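Speaker notes: Writing and Giving a Eulogy
Trulwood Bereavement Service, training talk for new celebrants
Speaker: Lucía Bustamante
Skedcombe Meeting Rooms, December 2023

Opening (slides 1 to 4)

Welcome those attending and thank the Skedcombe office for the use of the room. Fire exits are on the left-hand side. Handouts will be given out at the end, and there is no need to copy the slides.

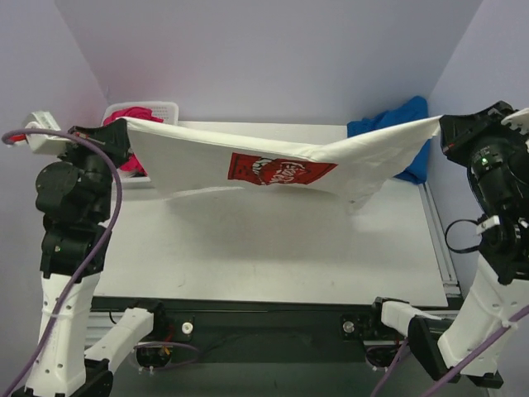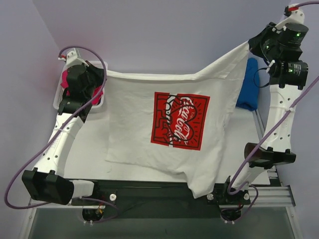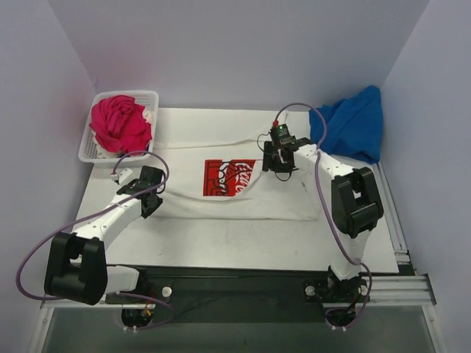 State the purpose of the session. By the end, each celebrant should be able to meet a family, gather what is needed for a eulogy, write it to length and read it aloud with confidence. The legal side of registration is covered in the January session and will not be taken today.

Remind the room that some people present may have been bereaved recently. Anyone may step outside at any point without asking.

Slide 5. The first meeting with the family

The meeting normally lasts 90 minutes. Celebrants should not book a second appointment straight afterwards. Families often say the most useful thing as the celebrant is putting on a coat.

Confirm the following before anything else is discussed: the full name of the person who has died, the name by which they were known, and how each name is pronounced. Write the pronunciation down as it sounds. Where the family uses two names for the same person, ask which should be spoken first.

Ask who will be present at the service and whether there is anyone whose name must be included. Ask also, gently, whether there is anyone who should not be mentioned. Celebrants are not required to know the reason and should not press for one.

Pause here. Invite one or two questions only.

Slide 6. Questions that help

Avoid "What was she like?" as a first question. Most relatives answer it with "lovely" and then stop. Ask what an ordinary morning was like in the house. Ask what was kept in the shed, what was always on the radio, what he could not abide. Ask who taught them their trade.

Read out the Baloch family extract, used with their written permission:

"Dad closed the shop at six and opened it again at five past if he saw somebody running for it. He knew what every child on the road was allowed to spend. When he retired he still walked down each morning to see that the shutters had gone up."

Point out that the passage contains no adjectives of praise. The congregation laughed at the second sentence and several people repeated it to the family afterwards.

Slide 7. Length

The usual slot at the Adel chapel is short, and services must leave on time out of respect for the family that follows. A eulogy of 254 words takes 2 minutes at a proper reading pace. Celebrants may use this as their measure when working out how much can be included. Mark the timings in the margin of the script.

If the family has supplied several pages of their own, do not cut them without consent. Offer to print the full text for guests to take home, and agree with the family which parts will be read.

Slide 8. Difficult lives and difficult deaths

Speak slowly through this section.

Not every family is grieving in the same way. There may have been long estrangement, illness, addiction or an unhappy marriage. The celebrant must not say anything untrue, and must not disclose anything that the family has asked to keep private. Phrases such as "his life was not always easy, and those who loved him knew that" are acceptable if the family has approved them. The cause of death is mentioned only at the family's request.

For the death of a child, the celebrant should be accompanied at the first meeting by a senior colleague. Details of how to arrange this are on page four of the handout.

Slide 9. Checking the text

The complete eulogy is to be sent to the family at least two full days before the service. Dates, place names, regiments, employers and the order of grandchildren are the usual sources of error. Ask one named person to reply on behalf of everyone. Where relatives disagree, the decision rests with the person who is arranging the funeral.

Slide 10. Reading aloud

Print in large type on one side of the paper only. Number the pages and do not staple them. Stand still before beginning, look up, and allow the room to settle. If a relative is to read and becomes unable to continue, the celebrant should move quietly to their side and wait. Many will carry on after a moment. A second copy must always be in the celebrant's folder.

Demonstrate with the Baloch extract, first too quickly and then at the correct pace.

Slide 11. Fees and the hardship fund

Celebrants do not discuss fees at the first meeting. Families in need may be referred to the Trulwood hardship fund, which now stands at £3000. The form is one page and the office will help to complete it.

Practice in pairs

Each person interviews their partner about a relative or friend, living or dead, and writes an opening paragraph. Volunteers may read theirs out. Comment first on what was clear, then on pronunciation and pace.

Hand out packs. Collect signed attendance sheets before the room is released.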